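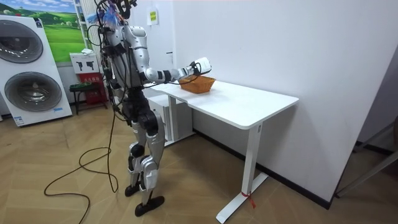

Malow tray basket on the Nalen desk, placed toward the near left of the top. Parquet floor.

Malow basket and Nalen desk: gallery

This page covers the shallow version of the Malow woven basket and the white Nalen desk it was photographed on. Both are listed in the Warement tabletop range. The pictures are meant to be read together with the dimension sheet, which is kept on a separate page and is updated more often than this one. Notes on use, cleaning and placement have been moved here from the old product page and edited for length by Jurgita Mets.

About the basket

The shallow Malow is an open rectangular tray basket with sides that flare outward toward the top. The finished height is 9 cm. There is no lid, no liner and no handle. It is lifted with both hands under the rim at the short ends. Lifting by one long side is possible when the basket is empty but puts a twist into the floor panel, and over time the corners lose their shape.

The weave is left open on the side walls. Air passes through, and so do crumbs, stems and anything smaller than the openings. For small loose items a cloth or a sheet of paper is placed on the floor panel first. The paper should be cut short of the walls so that it does not ride up the slope.

The color is sold as orange. Buyers have asked why it looks tan in some pictures and a stronger orange in others. The strands respond a good deal to the direction of the light, and the distance to the camera changes how well they can be told apart. Color should be judged from a sample strip, available from Farías on request.

About the desk

The Nalen has a white rectangular top with rounded edges on white metal legs. The top is 25 mm thick. Each leg column ends in a long flat foot set at a right angle to the length of the desk, so the feet come forward into the floor area and should be allowed for when a chair base or a floor mat is chosen.

On parquet the feet are fitted with felt pads. The pads are checked when the desk is moved — grit caught in the felt will mark a wood floor faster than bare metal does. Replacement pads come in sets of four from Farías.

The matte white finish shows dust from dark fabrics and light scuffs from ceramic bases. Both come off with a damp cloth. Abrasive pads leave shiny patches that do not come off.

Placement

For sorting or setting out fruit, the basket goes on one side of the working area with its long side parallel to the front edge of the desk. This keeps the rim low across the line of reach. Turned the other way, the far end is harder to see into from a seated position, although the basket takes up less of the width.

Items waiting to go in are best kept well clear of the rim. Round fruit set close to a flared wall tends to roll under it and is then pushed along when the basket is next moved. A folded cloth stops rolling on the white top, which has very little grip.
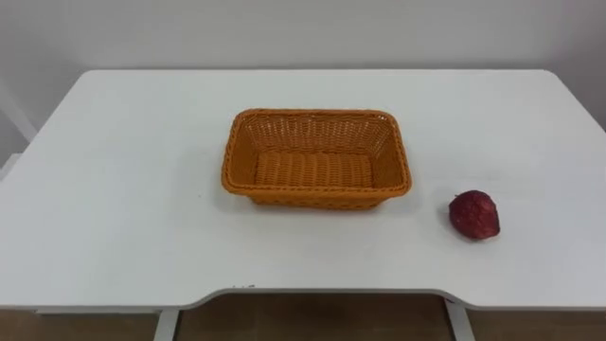
Shallow Malow, empty, with a single small red fruit to the right. The braided rim and the ridged floor are visible from this height.

Notes on the weave

The rim is a thicker braided band that runs all the way around the opening. It carries most of the stiffness of the basket. Pierina Marras revised the rim in the second production run, after the first version opened at the corners under side pressure. Baskets from the first run can be identified by the flat, unbraided edge and are no longer sold.

The floor strands run parallel to the long side and form low ridges. Fruit with rough or bumpy skin stays put on them better than smooth fruit. Soft fruit such as ripe figs will take an impression of the ridges within a few hours and should be given a cloth.

The rounded corners are harder to clean than the walls. Use a dry soft brush, working from the floor panel up to the rim, then a cloth wrung out in lukewarm water. Do not soak. Let the basket stand upside down on its rim until the corners are dry to the touch.

Load and stacking

The floor panel is rated for up to 3 kg, spread evenly. Empty baskets nest. Tall stacks of nested baskets bind at the rim and are awkward to pull apart, so Kumiko Nagano recommends a strip of tissue between them in storage. Filled baskets are not to be stacked on one another, as the rim of the lower one has no ledge to carry a base.

Storage next to a radiator or behind glass in direct sun is not advised. The orange strands fade first — the change is gradual and usually noticed only when an older basket is set beside a new one.

Page details

Text: Jurgita Mets. Technical check: Mwangi Laizer and Valentina Troncoso. Last revised in September. The deep Malow and the round Malow have their own pages. Sample strips, felt pads and spare foot covers: Farías order desk, item group 40.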